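About us

Welcome to Mutby. We are a small robotics workshop and teaching centre, and if you have found this page because you came to our open day, or because a friend came and hasn't stopped talking about it, then we are very glad you looked us up! If you found us some other way, you are just as welcome, and we hope you will come and see us in person before too long.

Who we are

We began as an evening class in a rented room in Zasusholm, with one second-hand arm, a great many extension leads and a kettle that did as much work as any of us. These days there are 24 of us, counting the part-timers, and we have our own building on the Bruvau road with a proper teaching room, a workshop and a kitchen that is still mostly used for tea. Our work is household robotics – the picking up, putting down and handing over that most of us do all day without giving it a thought, and that is very hard indeed to teach to a machine.

Most of our teaching starts on the screen. We build a worktop in simulation, put everyday things on it and let people have a go at planning a movement before any real motor turns. It is a kind way to learn (a simulated bowl never needs sweeping up) and it means that a school group of 25 can all try the same task in one morning without anyone having to queue for the arm.

The kitchen counter task

The lesson people ask for most often is the one we call Varma, after the street where our first classroom was. It is a marble counter with a lemon on a plate, a cucumber and a tomato over on a patterned mat, and a big gold-rimmed bowl with nothing in it. The hand starts open, beside the plate, and from there the visitors take over. We ask them which item they would go for first, how the fingers ought to close round it and which way the wrist should turn, and we have heard some wonderful arguments about the cucumber.
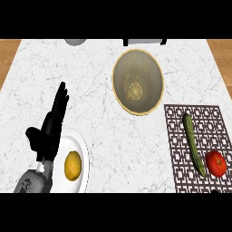
Our open days

We hold two open days a year, one in the summer and one in December, and they have rather grown on us. At the last summer one, on 2018-06-08, we welcomed 286 people through the door, which was a good many more than we had chairs for. The big screen in the teaching room ran the counter task from morning until we locked up, and there was hardly a moment when somebody wasn't leaning forward with a suggestion.

What we enjoy most is the way people slow down once they start looking properly. Before anything is moved at all, there is plenty to talk over: how far the fingertips are from the lemon, how much clear marble lies between the plate and the mat, and whether a hand that size would be happier coming in from above or from the side. 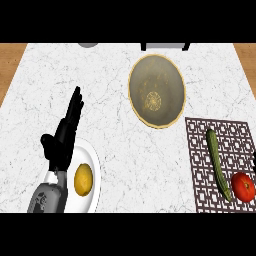

Younger visitors tend to be the boldest with their plans, and the grown-ups often end up asking them for advice. We keep a big book by the door for comments and ideas, and by the end of last year it had 587 entries in it, some with drawings, and we do read every one. A fair few of our newer lessons began as a line in that book.

Coming to see us

Open days are free and you don't need to book, though it does help us with the biscuits if groups let us know they are coming. Schools and clubs can arrange a visit of their own at other times of the year, and we will happily shape the morning to suit the age of the group. There is step-free access at the side entrance, parking behind the building and a bus stop at the bottom of the Bruvau road. The next open day is in December – do wrap up warm, as the workshop takes a while to heat.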